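Citley推出Ilix双臂台面作业套件 2月起接受预订

面向小型中央厨房、家电测试间和高校实验室 整套两名人员即可完成安装

(供媒体即时发布)

Citley今日宣布,Ilix双臂台面作业套件正式开放预订,首批2月发货。套件含左右两条机械臂、多指手、头部视角相机、控制主机,以及一套示教软件。不含桌子。这一点销售那边被问了太多次,先写在前面。

Ilix是给桌面活儿做的。开盖、端锅、拧旋钮、按面板、收线。单件都不难,连在一起就麻烦,锅换一个,盖子换一个,原来的程序往往就得重写。Ilix的做法是由操作员带着手走一遍,系统记下来,再由软件拆成可以单独调用的小段。换锅的时候只重录抓取那一段,其他的照旧。

“客户不想听我们讲算法,他们问的是换一口锅要多久,”Citley产品负责人Azucena Figueroa表示。“在我们自己的测试里,重录一段抓取是15分钟,含检查。熟手会更快一点。”

本次发布的标准版主要内容如下:

双臂及多指手一套,左右手可分别更换
头部相机一台,出厂已标定
示教软件,含30个预置动作段,覆盖常见台面炊具和小家电
安装支架与线缆固定件
现场培训2天,中文或英文
保修18个月,指套属耗材,不在保修范围内

软件部分由合作方Pustell提供,后续更新通过本地网络推送,不强制联网。有保密要求的测试间可以全程离线使用,录制的数据留在客户自己的主机上。需要导出的,格式说明见随机手册附录,附录目前是英文的,中文版在赶。

首家试用单位Sugden是一家做小家电耐用测试的公司,试用从去年开始。Sugden实验室主管Roy Lambert说,他们最看重的是旋钮。“按键测试我们早就有治具了,旋钮一直靠人拧,拧到后面手劲就不一样了。现在这部份交给Ilix,人去看数据。”他同时提到,透明锅盖的识别在强光下还不够稳,现阶段他们会把灯调暗一档。Citley工程团队已收到反馈,下一版软件会处理这个问题,时间待定。

关于安全。套件出厂默认限速,手腕带有状态指示灯,急停按钮随机附带,需安装在操作员伸手可及的位置。涉及加热的作业,Citley要求全程有人在场,培训第一天就会讲,合同里也写了。目前不建议用于热油。汤水类可以,但请先用冷水把流程走通。

桌面要求:平整,稳固,建议铺一层不反光的垫子。炊具起始位置允许有偏差,具体范围看规格书。电源线请理顺后再开始录制,手指勾线是试用期间报得最多的一类故障,Citley为此在培训里加了一节专门讲走线。

价格方面,标准版按配置报价,高校和职业院校另有教育价,请直接联系销售。已购买上一代单臂产品的用户可以折价升级,旧机由Citley上门回收,运费不另收。升级用户的预订排在新用户之前,名额满了会在官网上通知。

“第一批数量不多,我们宁愿慢一点,”技术支持经理Tsion Tufa表示。“每一套都要有人去现场装,不能是寄个箱子过去就完了。”

演示预约现已开放。每场演示2小时,来访者可自带炊具或小家电,尺寸和重量请提前告知,太重的手拿不动。上午场基本约满,下午3点以后的还有空。不方便到场的可以申请远程演示,画面即头部相机视角,可以现场出题。

媒体联络:Beryl Parsons,Citley市场部
销售及演示预约:Callum Whiteley,Citley客户部
高清图片和规格书可向媒体联络人索取,规格书如有更新已最新版为准。
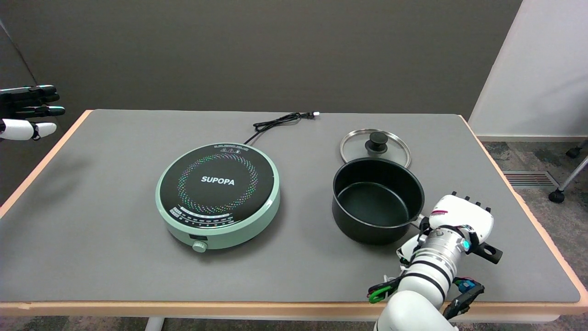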